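Visit to the Talpur records office, open day
Posted by Zubaida Kiani, 01/05/2018

I went with two colleagues from Vurkotero, because our own filing room is soon to be arranged again and we wanted to see how other people do it.

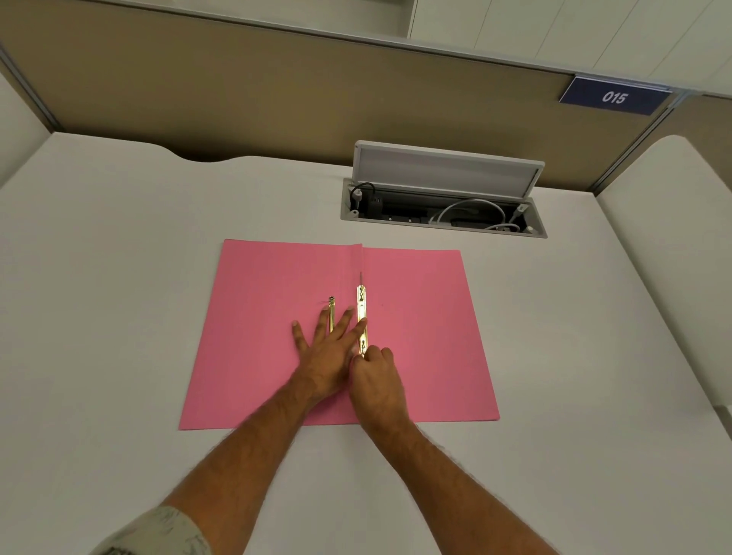
The folder table

For me this was the best part of the day. Talpur still keeps its supplier contracts on paper, in pink cardboard folders with a metal fastener at the crease. The papers are punched, put on the prongs and then locked down with the strip. It sounds like a very small thing, but I have seen many folders at our office where the strip was bent and the first pages were torn out. At Talpur they teach to keep one hand flat on the card while the other hand works with the metal. I tried it three times. The third folder was acceptable.

They told us that one folder should not hold more than 36 sheets. We put in much more than this – sometimes the folder does not close at all.

The desks

I liked the white desks, which have a cable box let into the top, with a lid that opens. The curved cut in the far edge is also nice to look at. My colleague asked for the price and the answer was 404 for one desk, without delivery. We will probably stay with our old ones.

The shelves

After tea we walked to the long room behind. There are over 968 folders there, sorted by year and then by name of the supplier. The oldest ones came from the Cemau branch when it was closed in December, and they are still waiting for new labels. The light in this room is weak and I could not read the lower shelves without bending down.

Practical notes

The entrance is from the side street, and the sign says Arker, the name of the former tenant. We passed it 2 times before we asked in the bakery. The tour is free and takes one hour and a half. Bring a warm sweater for the long room. If you want to try the folders yourself, write your name on the list at the door when you arrive – the places at the table were all taken before noon.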